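# henar-open-day

Files, notes and recordings from the spring open day at the Tapley workshop, where we ran the Henar arm on PC teardown in front of real visitors for the first time. If you were there: hello again, and thank you for all the questions! If you weren't, this README should be enough to find your way through the folders.

Maintained by Akinyi Mutiso and Huiling Mao. Most of the notes were written the same evening and only lightly cleaned up, so expect some rough spots.

## What we showed

The demo ran at one bench, from 10 in the morning until we had to put the chairs away. Visitors came in groups of up to 35, which was more than the room likes, and each group saw one teardown session. A session goes like this:

1. A person opens the tower and puts it on its side.
2. The arm goes in for parts, with a person teleoperating from the desk behind the bench.
3. A second person stays at the bench to steady things and take over fasteners.
4. Visitors pick the next part (this was Yara Tannous's idea, and it was the best thing we did all day).

Letting the crowd choose made the sessions very uneven. One group wanted memory modules every single time. Another wanted to see the arm go for the power supply, which we had never tried with people watching – we talked them down to a cable.

## What's in the repo

| Folder | Contents |
|---|---|
| `sessions/` | 124 recorded episodes, wrist view plus joint states |
| `labels/` | Part chosen, outcome, who was driving |
| `bench/` | Layout sketch, clamp positions, lighting notes |
| `visitors/` | Question cards, typed up with names removed |
| `stesura/` | Config files for the Stesura recorder |

There are 4 drivers in the labels, marked `d1` to `d4`. `d3` was brand new to the controls in March and it shows in the early episodes. Please don't filter those out by default; the slow, wobbly approaches are some of the most useful material we have.

Outcomes are `done`, `handed_over` or `stopped`. We used `handed_over` whenever the bench person finished the job, even if the arm had done nearly all of it.

## Getting started

```
git clone <this repo>
cd henar-open-day
pip install -r requirements.txt
python view.py --episode 12
```

The viewer plays the wrist view next to the gripper opening. Space pauses, `n` jumps to the next label. It's slow on the longer episodes, sorry. Huiling has a faster branch that isn't merged yet.

## Bench notes

Lighting took most of our setup time. Bare metal inside a case throws glare straight back at the wrist camera, and the lamp that makes the board look great for visitors washes out the drive cage. We ended up with one diffuse lamp high on the left. Oranuch Saengthong from Bindlow lent us the stand for it and then stayed to drive two sessions, brilliantly.

We kept the gripper at low force for everything. There's a hard limit of 300 mm on reach past the bench edge as well, set in `bench/limits.yaml`. Leave it alone unless you have cleared the space on the other side.
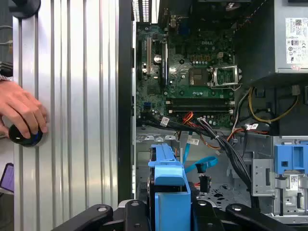 Drive caddies were the part I had been most excited to show, and they turned into the crowd favorite. They give the gripper flat sides to aim for, people understand the goal right away, and you can follow the whole approach on the wrist view. With the blue caddy standing up between the two black fingers, even the kids at the back could tell what the arm was lining up on. The cables are the hard part. A blue SATA cable curling that close to the caddy is easy for a person to push aside and a real planning problem for us, so episodes with cables near the target get the tag `cable_near`. Start there if you want something difficult.

## Known problems

- Clock drift between the wrist view and joint states in the first few sessions. `fix_sync.py` handles it, but check the result by eye.
- Some `handed_over` labels are missing a reason. Honeylyn Calimlim is working through them.
- The question cards are in no particular order. I like them that way, but I'd take a pull request.
- Hands show up in the wrist view. The visual servoing baseline sometimes locks onto them.

## Next time

We want two benches, a bigger screen for the wrist view and a proper place for visitors to try driving on a practice block. Two people got a go at the very end of the afternoon and they did not want to give the controls back!

If you'd like to bring a group or host the demo, open an issue with the label `visit` and tell us how much bench space you have.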